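Visit notes: Arriaga textile sorting, January 2022

Quick write-up before I forget it all. Train was late, missed the coffee, got my visitor badge and walked straight into the safety talk. Duygu Özkan ran the tour, she's been shift lead for 7 years and knows every corner of the place.

What they do: secondhand clothes and household textiles come in by the bale, get pulled apart, sorted, sent on. 145 people on the payroll when she started, 97 now. She gave that number before anyone asked. Most of the drop was people leaving and not being replaced, she said, though one man in our group pushed her on it and she didn't argue much.

First stop, the sorting hall. Loud. Long benches, radio going. Then upstairs to the trial cell, the thing most of us had come for. Robot arms picking up soft stuff one piece at a time. Cloth is the hard part, everybody in this trade says so. A box has corners, a shirt has whatever shape it landed in.
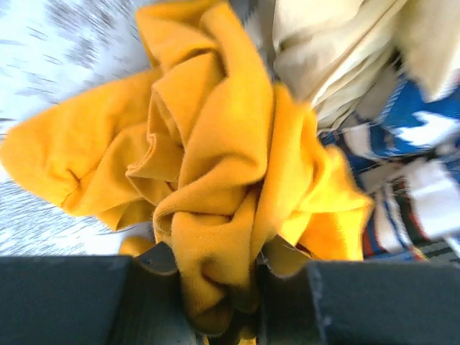 Asked Duygu what the sorters think. Mixed. The ones with bad wrists and shoulders want it yesterday. Pulling tangled pieces out of a pile all day wrecks your hands, she has had two surgerys herself. Others like the pulling part becuase it's where you can let your mind go, and what's left after that is judging. Wool or blend, stain or shadow, resell or rag. Eight hours of only judging is tiring in a different way. They now swap stations every 2 hours. That came from the floor, not the office.

Pay: a new grade for people who tend the cell. Short course run by Vonda, done in work time. She'd like more of the older sorters to sign up. Somebody asked if the grade is permanent and she said ask again in May, when the trial gets reviewed.

Back to the cell for another look. It's set up for mixed household lots, so cloth and kitchen things in together, same as what turns up in the donation bags.

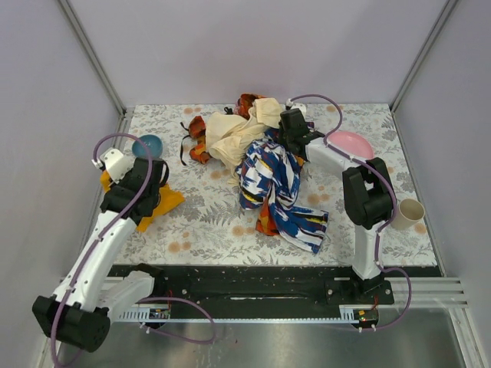
Trial cell, upstairs. Mixed lot on the table, both arms on the cloth.

Lunch in the canteen, lentil soup, good bread. Sat with two sorters from the early shift. One wants to know who gets blamed when a good coat ends up in rags. Fair question, wrote it down, no answer from management yet.

Missed the baling room, ran out of time. The Sirnov site is next on my list, same kind of work but no robots so far. Will post those notes when I've typed them up.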